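Week whatever of the flower arm

I had planned to have the arm putting flowers in a vase by the end of spring. It is 15th July and the arm has, so far, put flowers on the table, on the floor, and once down the back of Kristaps Mets, who was eating a sandwich at the time and took it well.

For anyone who wandered in from the bread posts: I'm building a robot that arranges flowers. Fake ones. It started in my garage in December, outgrew the garage when I backed the car into the stand, and now lives on a table at Altthorpe, the shared workshop across town where I pay by the month to feel behind on things. My wife named it Alix. I was holding out for something with a number in it.

The trouble with stems is that they're long and all the same green. Put one on a table and Alix finds it fine. Put a heap of them on a table and you've got a plate of spaghetti, and my code picks a spot in the spaghetti that belongs to three different flowers. It closes, it lifts, and half the garden comes along.

Līga (two benches down, makes lamps, has opinions) told me to stop looking from overhead and try a view from down low, at stem height. I explained to her at some length why this was a bad idea. Then I went home and thought about it and came back and did it.

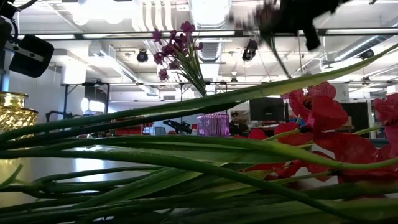 Stem height. Gripper top right, in a hurry as usual.

So the low view is a jungle. But it's a jungle with a bright white ceiling behind it, and a dark gripper against a white ceiling is something even my code can find. Same goes for anything thin that sticks up out of the pile. I saved 2973 stills over two evenings and labeled 164 of them before my will to live gave out, and with just those the grasp point started landing on one stem more often than it had any right to.

It still moves too fast on the way up. I have the speed set in a config file that I wrote in December and commented "temporary." I turned it down by 15 percent on Thursday and the whole arm got a shudder, like an old fridge shutting off, so I turned it back up and ate some crackers.

Gediminas thinks the shudder is the second joint. He may be right, he usually is, but the second joint is the one with the bracket I glued, and I'd like it to be any other joint.

Things I still have to do: fix the joint I don't want to look at, label more stills, and find a vase with a wider neck. Also somebody needs the big table back by the end of the month, and I've been pretending I didn't see the email.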